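Report on the Open Day Visit to the Atanasov Lab, Clumbridge

Our group of 11 students went to the lab's open day in June as part of the automation unit. 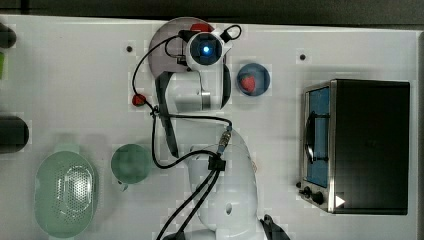 The visit started with a short talk on safety. We had to stay behind a yellow line whenever an arm was switched on. After that we were taken to the kitchen task station, where a white arm works at a table with a toaster oven, a colander, a cup and a small blue bowl with a strawberry in it. The staff told us the project is called Zurkau and that its goal is to teach the arm simple kitchen jobs.

Each job is repeated many times and recorded. The lab had 1227 recordings when we visited and wants 2000 before it trains the next version. One attempt is stopped after 60 seconds if the job is not done.

We asked why the objects are moved between attempts. The answer was that the arm should not learn only one layout. We also asked about the cost of the gripper, but they could not tell us.

The second stop was the Bromulier workshop next door, where parts are repaired. We had less time there, and our notes cover only the tool storage and the test bench.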